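Ticket: Kitchen sink, second floor, Arkik building
Raised by: Nyokabi Bakilana
Opened: 06/12/2020
Priority: Low (changed from Urgent by Dennis Kioko)
Status: Open, sort of

Problem as reported: the dish rack over the small basin slides when you put anything on it. Push a cup in at one end and the whole thing sets off towards the tap. I have lost one bowl and some dignity.

Update 1, Nyokabi
Took the rack off and wiped the bars and the edges of the sink with washing-up liquid, then rinsed. Slides better than ever. Dennis has asked me to stop putting "Urgent" on things that are not on fire.

Update 2, Nyokabi
Tried it with different loads. A plate lying flat is no trouble. The plastic cups are the worst, as they weigh nothing and have opinions. Upside down they hop off the rods at the first knock, and on their sides they roll.
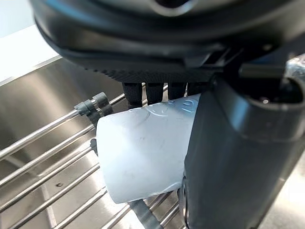

I also tried standing them two together so they would prop each other up, and they went over as a pair. For the time being cups are to be dried by hand and put away. There is a tea towel. It has been there since the office opened and I suggest we also replace that.

Update 3, Dennis
Looked up the rack. It is the Rallska adjustable, and the end bars are meant to be pulled out until they grip the sides of the basin. Ours had been left nearly 80 millimetres short of where it should be. Pulled it out. It now sits firm at the back and wanders at the front.

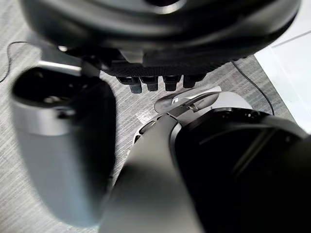 Mwajuma Mugo: Did you pull both sides by the same amount? We had one of these at the Gachanja office and it went crooked every time someone only pulled the left. Also, the rubber feet fall off and go down the plughole, so check the strainer before ordering new ones.

Update 4, Dennis
I had pulled one side. We will say no more about it. Both sides are now level. Strainer checked, no feet in it. Hurkton sell spares at 70 shillings each or a bag for 500, and I am not buying a bag.

Update 5, Nyokabi
Rack has been back in use over the small basin since this morning, with the big one kept clear for washing. 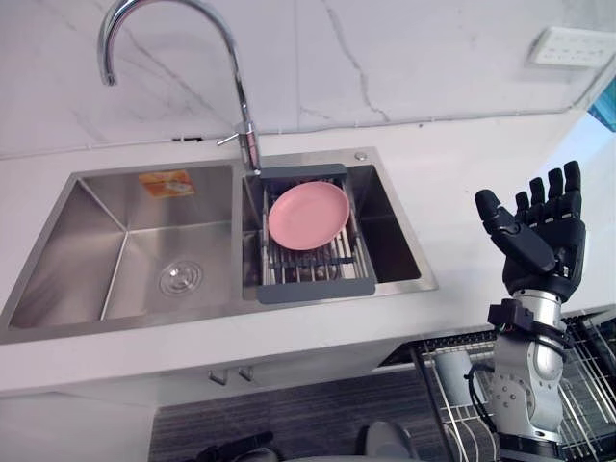
Plates are behaving. I leaned on the front bar with one hand and it stayed where it was, so I am calling the sliding fixed. Cups still roll, and I'd like that kept open as a separate matter. Wycliffe Okoth has offered to bring in a mug tree, which would be lovely if we had mugs.

Action: Dennis to order two feet. Nyokabi to choose a tea towel, budget 100 shillings.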